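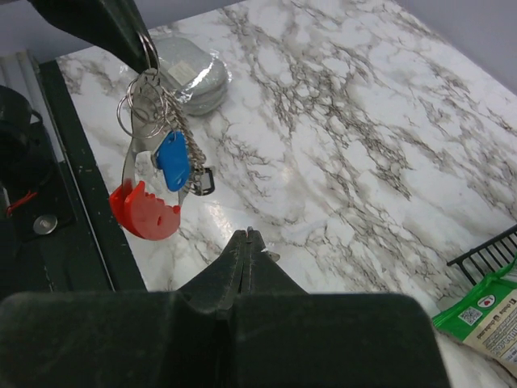
4. What hangs on the ring

4.1 Keys and everything else

We began the Karnovance survey expecting to write about keys. By the end of the first month most of our notes were about the other things: tags, spare rings, bits of chain, bottle openers, plastic shapes whose first purpose their owners could no longer name. A bundle of keys is a lovely small archive, and we think it has been badly neglected in work on household objects, where the bowl or hook by the door gets a paragraph and the contents of the bowl get none.

We logged 205 bundles in 45 homes. Each bundle was laid out flat on the surface where it normally spent the evening (a kitchen counter far more often than we had guessed), and every item was written down in the order in which it met the main ring. Items joined to other items, such as a fob on its own small ring, were recorded as branches. Takumi Hirose drew up the coding sheet, which went through 13 versions before it could cope with a ring that held only rings.

We use three plain terms. A working item opens, locks or proves something: a door key, a locker key, a membership tag. A handy item does a job unrelated to locks, and bottle openers, trolley tokens and small torches fall here. A passenger does no job that the owner could tell us about. The terms describe the owner's account, so the same blue tag can be a working item in one home and a passenger next door. This caused some lively argument during coding, and we kept it that way on purpose.

4.2 How bundles grow

Bundles grow by joining. When a new item arrives on its own split ring, people rarely open the main ring to thread it on directly. They loop the new ring through the old one and leave it there – a broken thumbnail was mentioned again and again as the thing being avoided. Over the years the bundle turns into a short chain of rings with clusters at each end, and the oldest key is often the hardest to reach.

Material makes a difference too. Flat metal items slide past one another and settle. Chunky plastic ones hold their neighbours apart, so a bundle with a single large fob spreads out when it is put down and takes up far more counter than its weight would suggest. Bead chain does something else again: it lets the item on its end turn freely, and owners were fond of it for that reason. We gave this looseness a score, which we call Liltness, from zero (everything moves as one lump) to four (everything hangs and turns by itself). The name began as a joke in a coding meeting and has stuck.
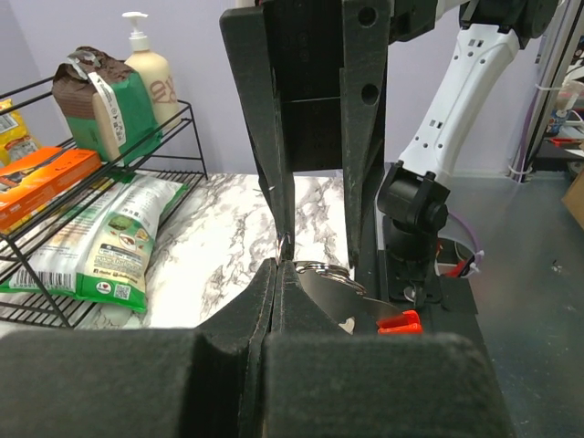
Do people know what is on their own ring?

Most of them can list the working items without looking and then lose track. We asked every owner to name the contents before the bundle was laid out, and the passengers were the items most often forgotten, including ones handled every day.

This gap between hand and memory was one of the real pleasures of the fieldwork. Owners who had left an item off the list would pick up the bundle and find it by touch at once, turning the ring to the right place with the thumb. One woman had forgotten her bottle opener entirely and then told us which party it had come from, who had brought the drinks and what had been spilt. The hand knows the bundle as a shape, and the list is something else that has to be put together on request.

4.3 Bottle openers and caps

Openers need a section of their own. They were the most common handy item in the sample and the one most likely to have drifted: bought as an opener, then used to lever up paint lids, to prise batteries out of remote controls, and in one home to hold a window ajar. Their length matters. A long flat opener acts as a handle for the whole bundle, and people tend to pick the bundle up by it even when a key would be nearer to hand.

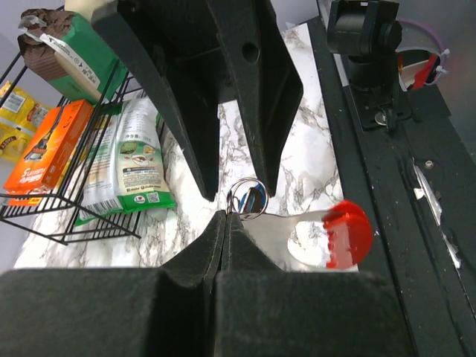 Owners who lift by the opener also tend to put the bundle down opener first, so that the keys land last and on top. It is a tiny habit, but it has a visible result in the home. The same patch of worktop collects the fine scratches, and two families had put a saucer there without ever discussing it. Where a bundle had a coloured plastic part, it was the colour that people named when they called through from another room: "the red ones", "the ones with the blue thing". Nobody in our sample described a bundle by its keys.

The earlier Wiltano study of hallway storage treated such colour names as labels chosen for sorting. Our interviews point to something looser. In most homes the colour had arrived by accident, on a free tag or a child's present, and the name followed some weeks later.

4.4 Written labels

Fobs with a paper insert are made to be written on, and we had looked forward to reading them. Many were blank. Others carried names that had gone out of date, such as a flat left years ago or a neighbour who had since moved. Sundqvist, the locksmith's shop where several of our families have their keys cut, told us that customers ask for these fobs by the handful and write on them in the shop with whatever pen is on the counter, and that ballpoint fades fastest.

We coded an unreadable label as blank and an out-of-date one as live, on the grounds that owners still read it and still knew which key it meant. A label can be wrong and useful together. Figure 4 shows the type of fob meant here, which has space for a word or two and no more.
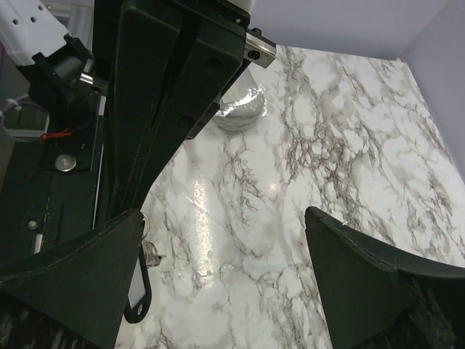 Figure 4. Black key fob with a white paper insert and a small silver split ring; crumpled aluminium foil on the marble-patterned surface.

Inserts were replaced in very few homes. The usual remedy for a faded label was a second fob added to the same key, with the first left in place, and this alone accounts for several of the heaviest bundles in the sample. We return to them in Section 5, together with the bundles that were split in two during the survey.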